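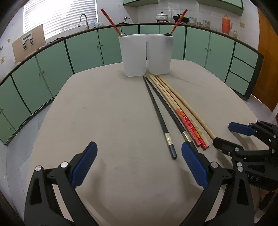
A reader wrote in after my last kitchen post to say chopsticks should never go in a cup at all, they should lie flat in the drawer so the tips stay clean. My sister-in-law's drawer works that way and it looks nice. I don't have the drawer. I have one that sticks, and it's full of lids.

So the chopsticks stand up, in the white plastic holder with the two cups. I got it from Rorgate in June. I had looked at a Boros one with three cups, but it was too wide for the spot I wanted and cost more than I'd pay for something that holds spoons.

The pairs are the real problem. I own black ones with a metallic band, red patterned ones, and some plain wooden ones that came from different places over the years. If they all go in together I end up pulling out one black and one red at dinner. It doesn't matter much when it's just us, but I do it every single time and it bugs me.

What I do now is lay them all out on the table first and match them up before anything goes back.

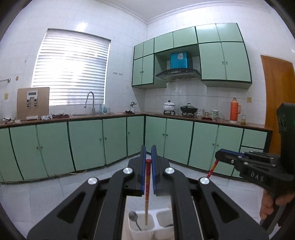

I put them in with the thin tips down. I know plenty of people do it the other way so they drain better. With the tips down I can see the colors at the top, and that's how I find the pair. I let them dry on a towel overnight first, and the holder gets rinsed on Monday.

Spoons go in before the chopsticks, or they get tangled. Anything with a long heavy handle leans out to the side, and I've stopped fighting that.

The odd ones, with no partner left, go in a jar. There are 4 in it at the moment. I use them for stirring paint and poking holes for seeds.

Next is the lid drawer. I need to get the runner out and see if Trinport still sells that size.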